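Patrol unit on the river path – what it did to our roster

gravelrash
Grounds crew, Drundcombe. Since August the Otolance unit does the morning path inspection and one of us walks ahead of it. It logs washouts and loose stone, and we get a list at smoko. Last month's list had 114 items. We used to write up maybe a dozen. Same crew to fix them.

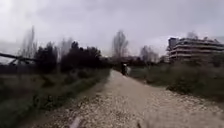
Gravel track towards the trees, flats on the right.

tin_lid
So the walker is still walking. What's the saving?

gravelrash
None yet. Gratomico say the walker goes after 500 km. We're at 196.

Ouellet_shed
We've had ours longer. The walker did go, but he went onto repairs and kept his hours. I'd call it a better job.

tin_lid
Better for him. We lost the early start and the allowance with it. Ask for that in writing.

gravelrash
Will do. I liked the early walk, to be fair – quiet, and you knew every soft spot. The new bloke only knows the list.

Ouellet_shed
Get them to sort it by urgency. Ours came unsorted for months.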